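Caddis hunting on the Gwynne

I've been promising to write about caddis larvae for ages and keep getting sidetracked by newts, so this morning I put my wellies on and went down to the Gwynne before I could think of an excuse. It was just after eight, grey and still, and the water was lower than I've seen it all spring. You could walk across by the old ford at Vatley without it reaching your ankles, and that's the best sort of day for looking at stones.

If you've never looked for caddis, it's very easy and costs nothing. Wade out a little way, stand still until the silt has drifted off, then pick up a stone about the size of your hand and turn it over. The first few seconds are all mayfly nymphs scuttling for the dark side (the flat ones, very quick, like tiny crabs in a panic). Then you start to see that some of the bits of grit have legs.

The larvae I like best are the ones that carry their houses about. They make silk from a gland near the mouth and glue together whatever is lying on the bottom, so two larvae from different stretches of the same stream can look as if they've nothing to do with each other. On the gravelly part by the ford they're nearly all sand and small stones, neat little tubes with a slight curve to them. Go up round the bend where the alders hang over and you get cases made of leaf cut into pieces, or bits of twig stuck on lengthways, with sometimes one great long stick that must be a nuisance to drag around. I found one this morning with a small snail shell built into it, and I'm fairly sure there was still a snail at home!

Not all of them bother with a case. There are free-living ones that just wander about under the stones eating other things, and they're surprisingly fierce when you get one in a tray. One of mine was bright green and had a go at a nymph nearly its own size. Then there are the net spinners, which fix a little silk net between stones in the faster water and wait for food to be swept in. You won't see the net when you lift the stone out as it collapses into a smear of slime, but put it back in a dish of water and tease it with a paintbrush and now and then it opens up again. Took me 20 minutes to get one to do it and my tea went cold on the bank.

I don't name them past family unless I have to. Britain has nearly two hundred species and plenty of them can only be told apart under a microscope, by counting hairs on a leg or looking at the pattern on the head. I did try once with the hand lens, a key and a very cross larva which kept going back indoors. Never again. If you want to keep records, a good note of the case, the spot and what the bottom is like is still worth having.

A few people have asked what I take with me. A white tray (mine is a cat litter tray, never used for its proper purpose), a soft paintbrush, a plastic spoon, a hand lens and an old towel. I've got a proper net as well but on a stony stream I hardly use it. Keep the tray in the shade, don't crowd it, and put everything back where you found it, stones the same way up as well. And please clean and dry your boots before you go on to another stream — I go between the Gwynne and the brook at Pridton quite often and I'd hate to carry something nasty from one to the other.

The brook, by the way, is not looking well. There's a brown fur over everything below the Tukton road bridge and I turned over 30 stones last month and found only leeches, hoglice and two sad-looking caddis in cases made of rush. Above the bridge it's fine. I've reported it and will let you know if I hear back.

Next on the list is catching the adults. They come out at dusk and look like rather drab moths with very long feelers, holding their wings over their backs like a tent. A lamp by the kitchen window did quite well last summer, so I'll try that again once the nights warm up. The first ones should be about by the end of April if it stays mild.

Right, the tray's rinsed, the boots are drying on the step and I want my lunch.
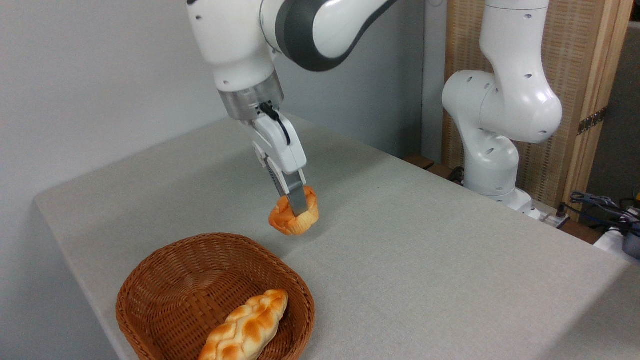

Older posts

Which newt is it? A muddle in three parts
Pond skaters on the water butt
Frogspawn at Pridton, earlier than last year
What lives under the ice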